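# Stone worktops: the November change to sealing and repairs

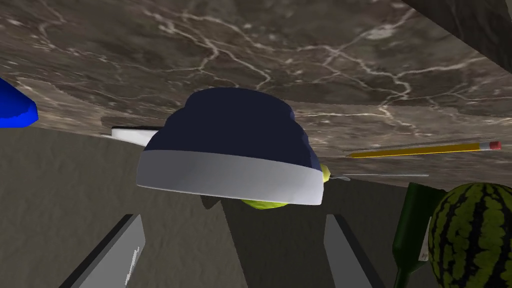
Housing Services - Kitchens and Fittings Team

From November we are changing how stone worktops are looked after in all Ilon and Werkis buildings. The change covers marble, granite and limestone. Laminate and solid wood tops stay on the old schedule, and tenants who have them can skip this item.

Up to now, stone tops were sealed once when they were fitted and after that only if a tenant asked. Few people asked. Last year the team logged 479 repair calls for worktops, and most of the stone ones were for stains and dull patches near the sink. Marble was the worst of them. It is a soft stone, and lemon juice, vinegar, wine and many bathroom cleaners will eat into the polish. The mark left behind is called an etch. It looks like a water ring but it can't be wiped off, and sealer does not prevent it. Sealer only slows down liquids that would otherwise soak in, such as oil and coffee.

Under the new schedule every stone top will be sealed once a year. A fitter will call ahead, clear the top with you if it needs clearing, clean it, and put on two thin coats. The visit takes under an hour. You can set things back on the counter the same evening, but please keep water off it until the next morning.

We will start with the 15 flats on the top two floors of Werkis, where the stone is oldest, and then work down. Ilon follows in the new year. Altogether there are 1586 flats on the list, counting those where we have no record of what was fitted. If you get a card through the door asking what your worktop is made of, please fill it in and drop it at the office. "Don't know" is a fine answer - we will send someone to look.

**Testing the seal yourself**

Put a spoonful of water on the stone, away from the sink, and leave it for 11 minutes. Wipe it up. If the stone underneath has gone darker, the seal is worn and you can ask for an earlier visit. Dark stone makes this harder to judge, so try it in daylight and check from the side.

**Day-to-day cleaning**

Warm water with a drop of dish soap is enough. Rinse and dry with a soft cloth. Do not use scouring powder, bleach, vinegar or anything sold for removing limescale. For an oil stain, mix baking soda and water to a thick paste, spread it over the spot, cover it with plastic wrap and leave it overnight. It may take two or three tries. Unglazed pottery can scratch a polished top if it is dragged, so lift it.

**Chips and cracks**

Please don't fill these with glue. Household glue turns yellow and has to be ground out before we can do a proper repair, and that adds a second visit. Keep any pieces that come away, even small ones, and put them in an envelope for the fitter. A crack that runs from the cooktop or the sink to the front edge should be reported right away.

Oisín Moriarty is handling bookings for both buildings. Leave a message at the Chambi Street office or write your flat number and a good time on the sheet by the mailboxes. Mornings are filling up first. Visits after 5 p.m. are possible in Werkis but not yet in Ilon.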